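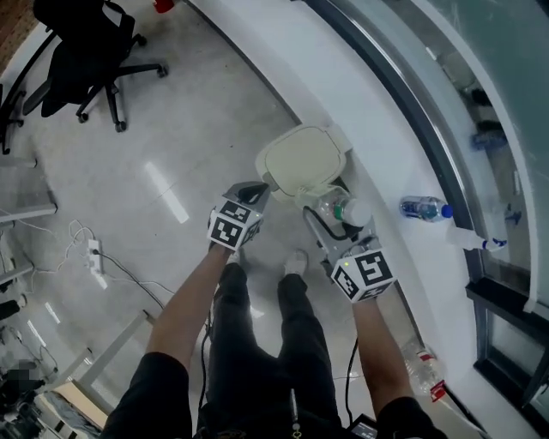 Section 5. Recording demonstrations with the Siltent hand grippers

This section covers the recording of hand demonstrations with a pair of Siltent grippers and the Halonen recorder. It assumes that the recorder has been installed and the grippers charged as set out in Section 3. For demonstrations by remote control of the arm, go to Section 6.

5.1 Before you start

Check the following before each session.

Recorder storage: at least 80 GB free
Gripper batteries: 30 percent or more on both sides
Zustura server: reachable, time service running
Recorder firmware: build 667 or later

Note: Build numbers below 667 write the left and right jaw openings to the same channel. Demonstrations recorded on those builds can't be repaired afterward and must be recorded again.

5.2 Preparing the work area

1. Choose the task and write its task sentence. One sentence per task, with one object and one destination, for example "Put the bottle in the bin."

2. Clear a path between the starting position and the destination. Move power strips and loose cables out of the walking area or tape them flat.

3. Place the object and the destination. Leave other items on counters and sills if they will be there when the robot does the task.

4. Open the bin, drawer or door only if the task sentence says that it starts open.

5. Turn on the room lights. Leave them unchanged until the session is closed.

Caution: Trip hazard. The operator's attention is on the jaws during a demonstration. Do not record while walking backward.

5.3 Fitting the grippers

1. Put on the waist strap and fasten the buckle before picking up either gripper.

2. Route each gripper cable along the forearm. Leave enough slack to straighten the elbow fully.

3. Take the left gripper in the left hand and the right gripper in the right. The two are not interchangeable, and the recorder does not detect a swap.

4. Check that every marker cube is clean and firmly seated. A cube that can be turned by hand must be tightened.

5. Close and open each jaw once. The opening shown on the recorder must return to zero when the jaw is closed.

Caution: Pinch hazard. Keep fingers out of the jaws when the trigger is released. The return spring closes them without warning.

5.4 Checking the gripper views 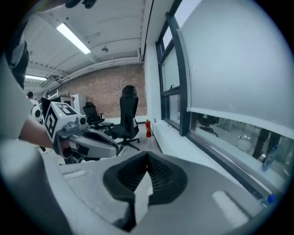

Each gripper view must be checked at the working position before the first take. Hold both grippers in front of the body at chest height, jaws forward, and open the preview page on the recorder. In the right view, the black ridged pad must lie in the center of the lower half, with the gray housing on either side of it. The left gripper should enter from the left, with two faces of its marker cube in clear view and the green light near the top corner of the cube visible. Windows on one side of the view may wash out to near white. This is acceptable as long as the pad and the cube faces keep their contrast. If the black squares on the cube look gray, pull the blinds down further or turn to face away from the glass.

If the pad is off center, the camera mount has shifted. Loosen the mount screw by half a turn, center the pad, tighten the screw and run the jaw calibration again (Section 4.3). Do not correct the offset in software. The offset values are shared by all sessions on the recorder, including those already uploaded.

Other people may be in the background, provided that they have agreed to be recorded and stay out of the path of the task. If faces must be blurred, set "Mask people" to On before recording. The setting has no effect on takes that already exist.

5.5 Recording a take

1. Stand at the starting position with both jaws open and hold still.

2. Press and hold the record key until the recorder beeps twice.

3. Wait for one second, then begin the movement.

4. Approach the object in a single smooth motion. Keep the wrist angle within the range the arm can reach (see the reach table in Appendix B).

5. Close the jaws on the object. Pause briefly once the grip is firm. The pause is used to find the grasp when the take is split into steps.

6. Carry the object to the destination and open the jaws fully.

7. Withdraw the gripper to chest height, hold still and press the record key again. One long beep confirms that the take has been saved.

Note: If the object is dropped, do not pick it up within the same take. Stop, mark the take as failed and start over. Failed takes are kept and uploaded in a separate folder.

Note: Work at the speed you expect of the robot. Takes faster than the arm's speed limit are slowed down on import, and objects that swing or roll will then not match the recorded motion.

For two-handed tasks, keep the cubes from blocking each other. The tracker tolerates a short loss of one cube. If both cubes are lost together, the take is rejected and three short beeps sound.

5.6 Varying the takes

Move the object after every take and the starting position after every fifth. Turn upright objects on their side in some of the takes if the robot will have to deal with them that way. Do not change the task sentence during a session. A new sentence needs a new session.

5.7 Closing the session and uploading

1. Open the session page and select Review.

2. Play back the first and last takes from both gripper views.

3. Delete takes recorded by mistake. Takes marked as failed should be left in place.

4. Select Close session. The recorder writes the index file and locks the session.

5. Connect the recorder to the Zustura server by cable and select Upload. The default port is 3290.

6. Leave the recorder on until the status line reads "Verified."

Caution: Do not remove the recorder battery during upload. An interrupted index file locks the session on both sides and has to be released by Derkthorpe support.

5.8 Error signals

Three short beeps: both cubes lost. Check the light and the position of the hands, then repeat the take.

Continuous beep: storage full. Close the session and upload it.

Green light off on one cube: no power to that side. Check the cable at the gripper end first, then at the recorder.

Green light flashing: clocks not matched. Put both grippers down, wait for the light to become steady and repeat the check in 5.4.

Preview frozen, no beep: restart the recorder. Takes saved before the restart are kept. A take in progress is lost.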